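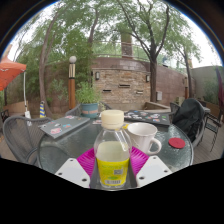

O que é uma mesa de pátio com tampo de vidro texturado?

É uma mesa de exterior cujo tampo, geralmente de vidro temperado, tem uma das faces gravada com relevo irregular e assenta sobre uma estrutura própria para uso ao ar livre.

Mesa de pátio com tampo de vidro

A mesa de pátio com tampo de vidro é um móvel de exterior usado em decks, varandas e terraços, para refeições ligeiras ou trabalho. A forma redonda é corrente nos conjuntos de quatro lugares, muitas vezes com cadeiras de malha metálica de encosto curvo.

Tampo

O relevo é obtido por laminagem: o vidro ainda quente passa entre cilindros, um dos quais gravado. O padrão granulado, dito «seixo», dispersa a luz refletida e disfarça riscos finos, mas continua a produzir reflexos sob luz vinda de cima. A têmpera é feita depois do corte, e o tampo acabado não admite furação posterior.

Dimensões

No catálogo da Tornura, o modelo redondo Baird tem 42 polegadas de diâmetro e 75 cm de altura. A variante oval mede 167 cm no eixo maior. O fabricante Fiko usa a mesma altura e propõe um tampo retangular de 187 cm.

Uso e acessórios

Bases para copos, pratos de papel e canecas de cerâmica são objetos habituais sobre estas mesas. Recipientes altos e leves, como garrafas de plástico meio cheias, ficam mais estáveis longe do bordo. Os computadores portáteis devem pousar com os pés de borracha completos, pois o relevo reduz a área de contacto.

Manutenção

A limpeza faz-se com água morna, detergente neutro e escova macia, seguindo o relevo. Os depósitos de calcário removem-se com vinagre diluído. Em Trillthorpe, a Tornura recolhe tampos partidos durante o mês de agosto.

Ver também: cadeira de malha metálica; deck; vidro impresso

Categorias: Mobiliário de exterior | Mesas | Vidro

Partilhas: 42 · Comentários: 0

Este site utiliza cookies para melhorar a navegação. Aceitar | Gerir preferências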